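台钳与夹具的日常保养

整理：Vinzenz Hofstetter，Lastberg 工房

台钳、平口钳和手持夹具是工房里使用最频繁、保养最少的工具。以下各条按操作顺序排列，适用于铸铁、铸钢和铝合金制品。木工用的木制夹具不在本页范围内。

一、清理

先用硬毛刷清除钳口和导轨上的铁屑，再用吸尘器吸净丝杠根部。不要用压缩空气吹，细屑会被压入螺母间隙。油泥较厚时，用布蘸少量煤油擦拭，静置数分钟后再刷。铝屑容易嵌在钳口滚花里，可用铜丝刷沿纹路方向清理，钢丝刷会磨钝齿纹。

二、除锈

浮锈用零号钢丝绒加轻机油即可去除。点状锈蚀较深的，拆下零件浸入白醋，浸泡时间不超过 6 小时，取出后立即用小苏打水中和，清水冲净，热风吹干，当天上油。铝件和镀锌件不得浸醋。发黑处理过的表面浸醋后会褪色，只能局部擦拭。

三、润滑

丝杠用锂基脂，薄涂一层，来回旋转全行程两次，擦去挤出的部分。导轨用机油，不用润滑脂，油脂粘屑后相当于研磨膏。长期不用的夹具，钳口涂防锈油后垫一张牛皮纸合拢，留一线间隙，不要夹紧存放。

润滑周期：每天使用的台钳每月一次，偶尔使用的每季度一次。工房靠近水槽或室外门的，一月前后气温低、结露多，应加密检查。

四、间隙检查

活动钳身左右晃动明显时，先查压板螺钉，再查导轨磨损。压板螺钉逐个拧紧，每次四分之一圈，拧至推拉略有阻力、无卡滞为止。两侧钳口合拢后对光看缝：上宽下窄，多为活动钳身上翘；一侧透光，多为钳口片底部有屑，拆下清理后重装。钳口片螺钉装前点一滴中强度螺纹胶。

五、软钳口

夹持抛光件、铜件和螺纹件时应加软钳口。2 毫米厚的铝板折成直角即可自制，每副长度比钳口多出 16 毫米，两端弯下作挡边。皮革和软木也可用，但吸油后打滑，需单独存放。夹持圆棒时在软钳口上锉出浅 V 形槽，槽底不必锉尖。

六、表面磨损的判断

铸件表面发毛、颜色不匀、有浅色擦痕，一般不影响使用，不必重新喷漆。需要处理的是边缘毛刺和裂纹。毛刺用细油石顺边推两三下，不要倒出大斜角。怀疑有裂纹时，擦净后涂煤油，擦干，再抹一层粉笔灰，几分钟后粉面渗出细线即为裂纹。有裂纹的铸铁件应报废，家用焊机补焊后强度不可靠。

七、存放

小夹具挂墙存放，挂板离地高于潮气线，背后留出通风缝。抽屉内存放的，每格放一包干燥剂，变色后更换。配套的螺钉和垫片装袋，写明所属夹具，与夹具放在一起。

补充：Henrike Ackermann 来信询问能否用植物油代替机油。不建议。植物油氧化后结胶，丝杠会越转越紧，清除时需整体拆洗。

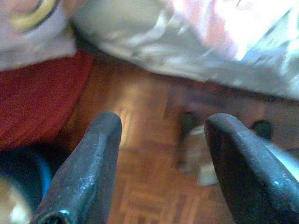 深灰色金属夹指，表面有浅色擦痕与斑点。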